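How to Appeal Your Property Tax Assessment Without Losing a Whole Summer

We use cookies to remember your preferences and measure traffic. Accept all | Manage settings

Every spring an envelope arrives from the county, and every spring it contains the news that your house has become more valuable while you were inside it, failing to fix the gutters. Most owners in Patwood sigh, complain to whoever is nearest, and put the notice in a drawer. The drawer is where appeals go to die, so step one is to keep the envelope out of it.

I've appealed twice. The first time I brought feelings. The second time I brought evidence and got the value lowered. What follows is the second method, with a few warnings from the first.

1. Read the notice for the deadline

Before you look at the number, look for the date. Appeal windows are short and they usually run from the day the notice was mailed, which may be well before you opened it. Write the deadline on the calendar you look at, then write it again a week earlier.

Now look at the number. You'll probably see two: a market value, which is what the assessor thinks your place would sell for, and an assessed value, which may be some fraction of that depending on where you live. Only the first one is worth arguing over. The fraction is set by law and does not care about your gutters.

Your tax bill is a separate document that comes later. You can't appeal the bill because it's high. You can appeal the value the bill is built on. A surprising share of the hearing I sat through in April was people learning this distinction at the microphone.

2. Pull your property record card

The assessor keeps a card on every parcel. Some counties put it online; others make you ask at a counter. Get it and check it line by line against the real house:

- Finished square footage
- Bedrooms and full and half baths
- Lot size
- Basement: none, unfinished or finished
- Garage, deck, pool, outbuildings
- Condition or grade
- Year built and year of any remodel

Mistakes here are the easiest wins you'll ever get from a government office. My card credited me with 300 square feet of finished basement. I have a basement. It is finished in the sense that I'm finished going down there. One short form and a few photos of bare block wall, and that part was settled before anyone asked me about the market at all.

If the footage looks wrong, measure. Go around the outside with a tape, sketch the outline, and put the dimensions on the sketch. Assessors generally work from exterior measurements, so don't measure the rooms and then accuse the county of stealing your walls.

3. Find comparable sales

You need at least 3 recent sales of houses like yours. "Like yours" means the same neighborhood, similar size, similar age, similar condition, and sold before your county's valuation date. That date is printed on the notice or buried on the assessor's website. Sales after it may be ignored, no matter how beautifully they prove your point.

I live off Leckie Road, where the houses on one side back up to a creek and the houses on the other back up to a tire shop. The assessor had compared my tire-shop house to two creek houses. If your street has a similar personality split, say so, and show it on a map.

For each sale write down the address, the sale date, the price, the square footage and the price per square foot. Mine came in at 161 dollars a foot on average, and the county had me noticeably higher. I put that comparison at the top of the first page and let it sit there.

Leave out foreclosures and sales between relatives. The board will spot your cousin's bargain and start wondering about the rest of your list.

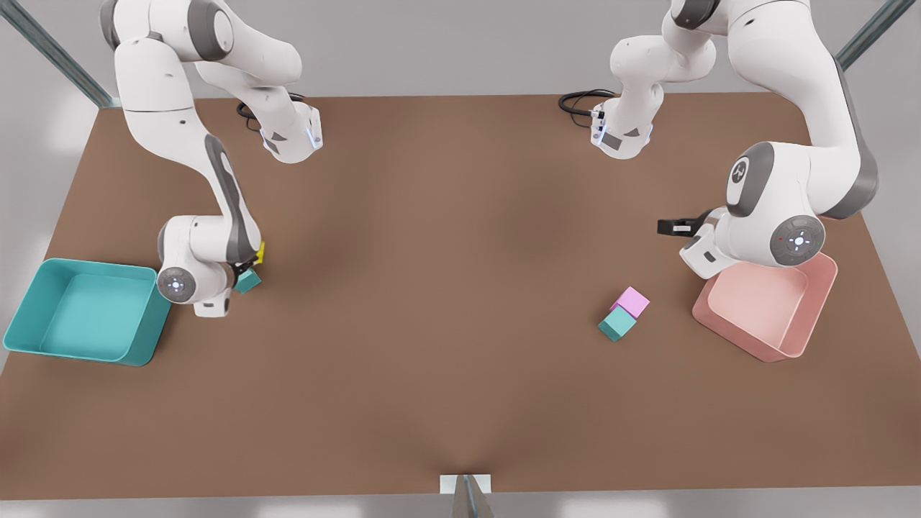

Do I need to hire an appraiser?

For an ordinary house with decent comparable sales nearby, you can usually manage on your own. An appraisal is worth paying for when the property is odd, when there's a lot of money at stake, or when nothing similar has sold in ages. Ask about the fee first and hold it up against what you'd save in tax over a year or two.

4. Put together a thin packet

Boards read a lot of these. Keep yours to a cover page with the value you want, a table of sales, the corrected record card if there's a mistake on it, and photos or contractor estimates for any serious defects. I included an estimate of 3000 dollars for the back steps, which lean toward the tire shop as though listening for something.

Cosmetic complaints don't help. Everyone's carpet is bad.

Ask for a specific figure, too. "Too high" gives the board nothing to vote on. Take the price per foot from your sales, multiply it by your correct square footage, adjust for anything big, and request that number.

5. Try the informal review

Many counties let you talk to the assessor's staff before a formal hearing. Do it. You'll be speaking to somebody with a screen full of data and no audience, and a plain error can be fixed on the spot. Be polite. They didn't design the housing market, and they probably got an envelope as well.

Get any agreed change in writing, and don't let the formal deadline slide by while you wait for it.

6. Go to the hearing

If the review goes nowhere, file the formal appeal and keep proof that you filed. Bring enough copies of the packet for each board member, plus one for the assessor's side and one for you. Expect only a few minutes. State the value you're asking for, explain the sales, mention the errors, and stop.

Things I said at my first hearing that had no effect:

- that my taxes had gone up a lot
- that the people in Hellden pay less
- that the road had potholes
- a long sigh

Check beforehand whether the board is allowed to raise your value. In some places it can. If your card is missing the second bathroom you put in, think hard about whether you want to invite a close inspection.

7. Wait, and pay anyway

The decision comes by mail. Meanwhile, pay the bill when it's due, even if you're sure you'll win. A pending appeal usually doesn't stop late penalties, and a reduction will normally show up as a refund or a credit.

If you lose, the letter should explain the next level, often a state board or a court, along with another deadline. Weigh the filing costs before charging ahead. And keep the packet. I have mine in a folder marked Gisance, after the subdivision name that still appears on the deed and on no sign anywhere in town, and next spring all it will need is fresh sales and a newer photo of the steps.

Share this guide: 161 shares | 3 comments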